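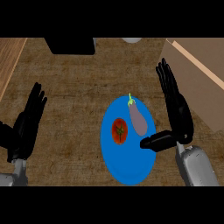

The simulated table at Brumell, with the tomato and aubergine on their blue plate and a black hand on either side.

I had been promising myself a trip to the Brumell open afternoon ever since they moved into the old Tambunan building, and this July I finally got on the train and went. It was well worth it, even with the long walk up from the station!

Noel Dela Peña met our little group at the door at 2 pm, 13 of us in all, and took us straight to the simulator room (there was tea, I'm glad to say). They are deciding between two controllers for their two-armed setup, one from Herkton and one from Brorkano, and before anything goes near the real arms both get a long spell on the virtual table. Each controller had been given 400 tries at lifting the vegetables off the plate, starting with the hands held open and flat, and Noel let us watch a good many of them.

I had expected the tomato to be the awkward one, being round and keen to roll, but the aubergine gave far more bother. With a fat end and a thin end it wants to swing as it comes up, and the Brorkano controller kept going for the middle. The Herkton was slower, about 4 seconds more on each lift, but it felt its way towards the heavy end and I rather warmed to it.

We all had a go with the hand controls afterwards. I was dreadful - I sent the tomato off the table twice - and a lady from a packaging firm put us all to shame. She also asked how far the simulator can be trusted when it comes to soft fruit, and Noel said that they check the grip forces against the real hands every few weeks and still find surprises.

The real arms were being serviced, so we only saw them through the glass. They hope to have them running for the autumn visit, and I have already put my name down.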